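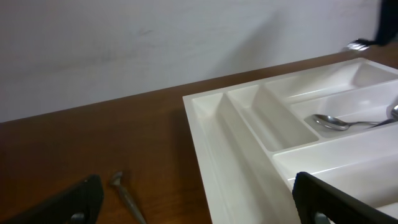
Vaher five-compartment cutlery tray, white
Reviewed 8 June 2021
Filed under: Kitchen drawers, Storage

I have owned cutlery trays I disliked and cutlery trays I never thought about, and until May I would have said those were the only two kinds. Then Gillespie Matheson, who edits these pages and has strong feelings about drawers, sent over the Vaher with a note saying that people kept writing in to ask about it. I wrote back that it was a plastic tray. She said yes, and could I have something by June.

So, it is a plastic tray. White, raised rim all the way around, five compartments with molded partitions. It costs 15 dollars at the store where I checked, and the box says "drawer system." I would like the makers of kitchen goods to stop calling things systems. A system ought to have at least one part that does something to another part.

The layout

There is one long, deep channel down the side, a shorter and narrower compartment next to it, a long one across the back, and then two more in the remaining space, the front one being the wide one. If you are picturing the usual arrangement, with knife, fork and spoon lanes side by side and a slot across the end for odds and ends, this is a cousin of that but somebody has been moving the walls.

I tried it the way the leaflet suggests for one week and my own way after that. The leaflet puts cooking tools in the long channel, teaspoons in the narrow one, knives across the back, spoons in the middle and forks up front. I don't know who eats with this many forks. The wide compartment is far and away the most generous space in the tray and it was half bare with our full set of forks in it, while the tablespoons were stacked up next door and slid over each other whenever the drawer was opened with any enthusiasm.

My way was forks and spoons swapped, and the long channel given over to chopsticks, a thermometer and the good scissors. Better. The scissors stick up a little past the rim and catch on the underside of the counter if you lay them handles down, so lay them handles up.

The knives across the back I left alone, and I still don't like it. In a drawer that doesn't pull all the way out, the back is the part you can't see. I reach for a dinner knife more often than I reach for almost anything else in there. You can turn the whole tray around, of course, and I did for a few days, but then the wide compartment goes to the dark end and you have traded one annoyance for another.

Does it fit

Measure first. Please measure first. The tray is a fixed size with no sliding wings, and it is wider than the one it replaced. It went into my widest drawer with a gap down one side that a pencil can fall into (a pencil did). It would not go into the drawer I wanted it in. Donnie Gunn, who tests most of the pots and pans for us, took it home for a night and reported that it fit none of his, and he has a newer kitchen than I do.

The product page gives outside dimensions but it doesn't say whether they are taken at the rim or at the base, and the sides slope. They are rim measurements. I found that out with a tape measure at the kitchen table, and I think a company that prints the word system on its box could have told me.

If you have drawers of an unusual width, the expandable kind is still the more sensible purchase. The Grustus bamboo one we covered a while back has wings that pull out on both sides, and although the wings stick in damp weather, they do at least close the gap.

Cleaning

I went in expecting to complain about crumbs, and I have less to complain about than I hoped. The narrow compartment has rounded inner corners, and a damp cloth over one finger gets all the way into them. My old tray had square corners with a line of gray something in each that I had stopped looking at.

The deep channel is more of a nuisance. Crumbs go down there and stay. You can lift the tray out and tip it, but then you have to take everything out first, and if I am taking everything out I may as well wash the whole thing. It does wash up easily by hand in warm water with dish soap. The leaflet says no dishwasher, and I didn't test that, since I only had the one tray. It also barely fits in my sink. I had to do one end and then the other, with the dry end dripping on the floor by the time I was through.

White is a choice. It looks very clean when it is clean. Mine picked up a tea mark from a spoon that somebody put away too soon, and it took baking soda and some rubbing to shift it. A light gray would have been kinder.

Noise

I haven't seen other reviewers mention this, so I will. Metal dropped into hard plastic is loud. Emptying the dishwasher at six in the morning with the Vaher was noticeably louder than with wood, and my household noticed. A strip of felt or shelf liner cut to size in the two busiest compartments fixes most of it, and then you have the pleasure of cleaning felt.

It also slides. There are no feet or grips underneath. In a drawer where it fits snugly I imagine this doesn't matter, but with my pencil gap it travels from side to side and arrives with a clack. I put two blobs of museum putty under the front corners and that was the end of it. Two blobs of putty cost almost nothing, so why they aren't in the box already is a question for Vaher.

How it compares

We have looked at 3 trays in this price bracket over the past year, so a few words on the others.

The Tamisden is cheaper, thinner and flexes when you lift it full. I wouldn't carry one across a room with knives in it. The layout is the ordinary one, though, and nobody needs a leaflet.

The Nidden 503 is the one I would still recommend to most people. It has fewer compartments and a rubbery base that stays where you put it, and it comes in two widths. It is uglier. Once the drawer is closed, I find I can live with that.

The Grustus is nicest to look at and costs the most, and you have to oil it, or at any rate you are told to. I have oiled mine once.

The Vaher feels sturdier in the hand than the Tamisden and is easier to wipe than the Grustus. I lifted it loaded with everything we own in the way of flatware and it didn't bow. Give it that.

Who should buy it

If you have a wide drawer that opens fully, a lot of one type of utensil and some long tools that have been rolling around loose, the shape may suit you very well. The long channel is useful, and I haven't seen one as deep in a tray at this price. A friend who bakes keeps piping tips in the narrow compartment and dowels in the channel, and is perfectly happy with hers.

If you have an ordinary drawer and ordinary forks, I don't see what it does for you that a plainer tray doesn't.

Good: rigid, easy to wipe, deep side channel, rounded corners where they help

Not so good: fixed size, slides about, loud, odd placement for knives, shows tea

Price paid: 15 dollars

Would I buy it again: no, but I haven't taken it out of the drawer either.

Reader letters on cutlery trays now run to 152, and Gillespie would like it known that she has read them. If you own the Vaher and have found a better use for the back compartment, write in. Corkscrews have been suggested already, and they roll.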